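2021-01-23

Why I stopped buying a new fan every summer

When I moved to Skudach in July, my flat was under the roof and I could not sleep. I bought the cheapest fan in the shop, a Vimoreck, for 35 crowns. It lived two summers. Then I bought the same one again, and I think many people in my building did so too, because every September there are fans standing beside the bins.

My father would never throw away such a thing. He kept a radio from his military years until the plastic became yellow, and when it was silent he opened it at the kitchen table and we children had to be silent also. I did not inherit his patience, but I started to feel ashamed in front of the bins.

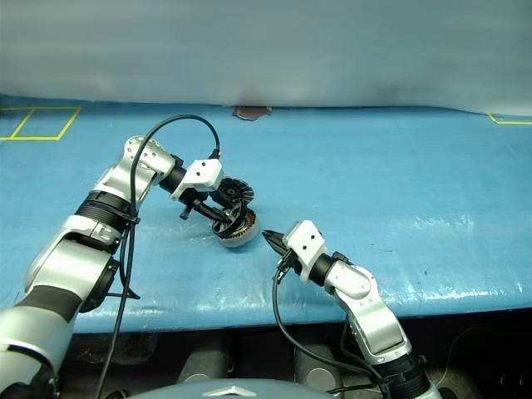 A ring of motor windings over the blue table.

So last year I began to go to the repair evenings in Brorkari, which is 5 stops with the tram. You pay what you want and you get tea. The first evening I only watched. The second time I brought my fan, and I learned that the most difficult part is to open it. The makers hide one screw under a sticker, and I find this rather rude.

Before this I believed a motor is something for engineers.

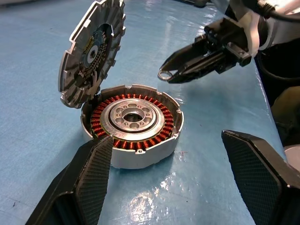
Now I at least know the words for the parts, in two languages, and I can follow when the others at the table are arguing. My fan runs again, with a small noise which I have decided to like. I also repaired the lamp which I call Joseph, after the street where I found it.

The evenings are closed this winter and I miss them very much. If they open before the summer I will bring the toaster.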